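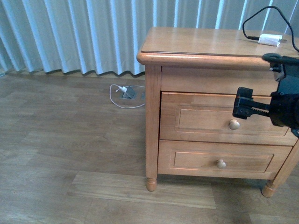
Radka Golob
Furnishings lead, Trovville guest rooms
Report to Zdenka Georgiou, August

You asked for a short account of where the nightstand money has gone and whether I would spend the rest of it the same way. My answer to the second part is not yet.

The grant covered 40 two-drawer nightstands, and 30 are now in rooms. They are the light wood ones with round knobs and turned feet, chosen last spring over the plainer model from Orel. I was outvoted on that and will try to be fair. They look decent against the floors, and the rounded front edge of the top is kinder to a hip in the dark than the old square ones were.

My doubts are about daily use. Krum Halilović went through 10 rooms and opened every drawer. In four of them the upper drawer needed a second pull. The supplier, Cunport, says this settles down after a few weeks. I have heard that about drawers before, and I would like it in writing. Each piece has one knob per drawer, and people tend to pull from the side of the bed, at an angle, so a drawer that is slightly tight will stay a complaint.

The tops are the other matter. They are shiny, and whatever gets left on them stays in plain view: chargers, pens, the cord from the wall. We were told the drawers would take care of clutter.
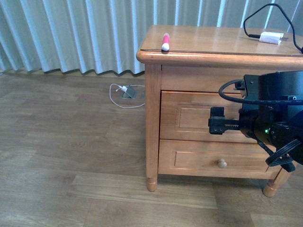
A cord still has to come up to the top if a guest wants a phone within reach, and the drawers do nothing about it. Wilma Strachan has suggested a small clip at the back edge. It would be cheap, and I have no objection, but I would try it in one room before we buy a boxful.

Spending to date on repairs and adjustments is $1372, nearly all of it for refitting drawers. That was not in the budget you approved – I moved it over from the lamp line, and the lamps are now behind.

I am asking to hold the remaining nightstands in storage until Cunport has answered about the drawers. Krum will check the same rooms again next month and I will send you his list as he writes it.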